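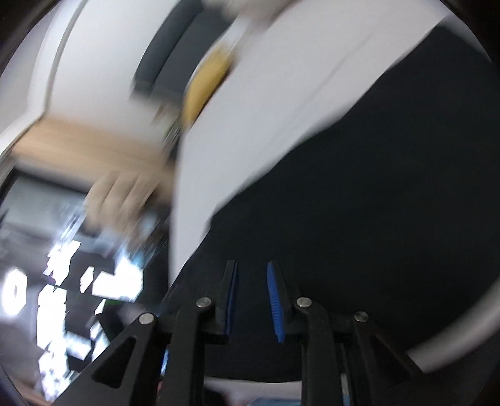
Pravodance 8
Recording review and trajectory software for hand-held grippers

Overview
Pravodance takes wide-angle video from a hand-held gripper, works out where the gripper was in each frame and how far its jaws were open, and writes the result as a trajectory that an arm controller can play back or a training script can read. It runs on one workstation. No markers are needed in the room.

Version 8 has a new blur screen, a faster import and a rewritten jaw tracker. Files made in version 7 open without conversion. Older projects need to be saved once in version 7 first.

What it does
Import. Point the program at a folder or a memory card. Clips are copied, checked for missing frames and grouped by session. If a clip is damaged, the readable part is kept and the rest is listed in the import log.

Lens correction. Each camera has its own lens profile, made once from the calibration sheet supplied with the licence. The correction is applied when the pose is worked out. The original video is left as it was recorded, curved edges and dark corners included.

Blur screen. Every frame gets a sharpness score from 0 to 100. The background and the gripper are scored separately. In the frame at the top of this page the monitor on the left is smeared to blocky white shapes and would score low, while the ridges on the right-hand pad can still be made out. A frame like that is no good for room tracking but may still be usable for jaw width, and the program treats it that way. Earlier versions threw the whole frame out.

Jaw tracker. The tracker follows the two pads and measures the gap between them. It needs the pads to stand out from the fingers: blue on black works well, grey on black does not. Pads of different widths or surface textures are allowed, and each finger can be given its own template. The gap is reported in millimetres once the open and closed positions have been entered.

Pose tracking. Position is taken from fixed features in the room and joined to the motion sensor data if the camera records it. Large plain surfaces such as white walls or dark cloth give the tracker little to hold on to. If one fills most of the view, tracking falls back to the motion sensor for up to 192 frames. After that the clip is split and the two parts are numbered.

Reach check. Load an arm description and the program marks any part of a trajectory that the arm can't reach, or can only reach faster than its joint limits allow. The marked parts are shown in orange on the timeline. You can slow them, trim them or leave them in.

Export. Trajectories are written as CSV or as HDF5, with or without the images. The export keeps the sharpness scores, so a training script can set its own cut-off.

Setting the blur limits
The background limit is 40 by default and the jaw limit is 25. Most users leave the jaw limit alone. Raise the background limit if trajectories come out jittery. If too many clips are being split, lower it in steps of five and run the pose step again; there is no need to repeat the import.

Quick wrist turns are the usual cause of low scores. A shorter exposure and more light on the bench do more for the result than any setting in the program.

Requirements
64-bit Linux, 32 GB of memory, and a graphics card with at least 8 GB of its own memory
Solid-state drive for the project folder
Camera fixed rigidly to the gripper, with both pads in view across the full travel of the jaws
Arm description in URDF format (for the reach check only)

Known limits
The jaw tracker handles parallel jaws only. Three-fingered hands and suction cups are not supported.
Lit screens in view can upset pose tracking when their contents change. Use the mask tool to leave them out.
Two grippers in one recording must be imported as separate sessions.
The reach check does not test for collisions with the bench or with nearby equipment. For that, export the trajectory and open it in Ledach.

Licences
Single workstation, one year: £3,583 excluding VAT. This includes updates, the calibration sheet and support by email.
Teaching licences cover one room and are priced on request.
A trial licence runs for 30 days with all functions switched on. Exports made during the trial stay readable afterwards.

Support
Pravodance is developed and sold by Brivness. Sales and installation in the Baltic countries are handled by Petrauskas. Technical questions go to Fotis Kokkinos on the Brivness support desk. Please attach the import log and the lens profile, and give the version number shown under Help.

Related products
Ledach motion planner
Pravodance command-line tools
Replacement calibration sheet, A3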